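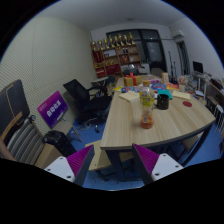

Page last changed: June, 9:40 p.m.

Okay so I've been quietly obsessed with the big shared table for weeks and I'm finally doing a thread about it. Tea, snacks, notepads, one very good mug. Settle in!

First, the table itself. Pale wood grain on top, dark band around the edge, dark metal legs, and the corners are curved. I cannot tell you how much I love a curved corner. The one we had before had corners like a pizza box and I had the hip bruises to match.

It came out of an office clearance in Pralville. Rami Saliba spotted the listing and messaged me at lunch with just the word "TABLE" and a link. We paid for it before dessert.

Getting it up the stairs took four of us and most of an evening. Ghassan Qudah was in charge of directions and kept saying "your left" to people facing both ways. We got there!!

The rule (okay, it's more of a hope) is that anything on the table is for anyone at the table. That's how you get the happy mess at the back: packets and little things in blue, red, yellow and white, all spread out together. I love that pile so much.

People bring stuff back from trips and just add it. Nadine Tarawneh went to Warnura for a cousin's wedding and came home with half a suitcase of sweets. Her clothes went in a tote bag. Priorities!

I tried putting the snacks in a basket once. Big flop. Once they were in a basket everyone got polite and stopped eating them. Tipped them back out onto the wood and people were grazing again by four o'clock.

The yellow gift box with the red ribbon down at the far end: YES I have been asked about it, and no I'm not telling. It belongs to somebody's birthday and that somebody reads these posts. Hi. Stop scrolling.

Can we talk about that ribbon though. Red on yellow is such a cheerful combination. I've wrapped things in brown paper and string for years because it felt tasteful and I think I'm done with that now. Give me ketchup and mustard.

Mug appreciation post. Black with small white specks, like a night sky if you squint. It hides tea drips beautifully and you can find it from across the room. I want six.

And its little friend, the round red coaster! Which the mug is, as usual, next to and not on. I include myself in this. I bought the coaster and I still miss it.

If you have a pale tabletop and you drink anything darker than water, get coasters in a color you can see. We had clear ones to start with and they vanished under paper within a day. Red stays found. Mostly.

The orange drink with the orange cap has its own fan club. By the time I get anywhere near a bottle it's down to the last bit at the bottom, every time. Fouad Rawashdeh, I'm looking at you (lovingly).

Notepads! I leave them lying out flat so that whoever sits down can just start writing. It has completely changed how much gets written down. Before this I'd go looking for paper, find my phone, and come back twenty minutes later knowing a lot about otters.

Best thing I've found on a notepad so far: a full soup recipe with the word "CUMIN" underlined so hard it went through to the next page. Unsigned. I made it. They were right about the cumin.

The teal box lives between the notepads. I like having one solid block of color in the middle of all that paper, it makes the whole table look a bit planned. It's the only part of the table anyone has called stylish, so I'm taking the compliment and running.

Chairs: a mix, and I wouldn't change it. The black mesh one on wheels is the one people race for. Rasha Ghanem can get from the door to that chair faster than I can say hello.

My own favorite is the one with the gray and white striped cushion. Black back, stripes on the seat, looks like it came from a beach café and got a desk job. It's so much nicer to look at than a full set of matching ones.

And the blue carpet ties it all together! I was against the blue carpet. I made a speech against the blue carpet. I was wrong, it's lovely with the pale wood, and it's kind to your feet if you're a shoes-off person like me.

The purple sign on its little easel gets to stay too. White Chinese characters, nice and bold, and that purple makes me happy every time I walk in. I want more things in life to have their own easel.

Things I'd still like: a second red coaster (see above), a proper spot for pens, and a lamp for the far end. If you've got a lamp you love that isn't enormous, please tell me which one. Pictures very welcome.

Also taking snack suggestions. Issa from downstairs says salted plums and I'm listening. Must survive being left out on a table all afternoon. Nothing that melts, I've learned that one already.

Right, kettle's on and I'm off to sit on the stripes. Show me your shared tables, messy ones especially!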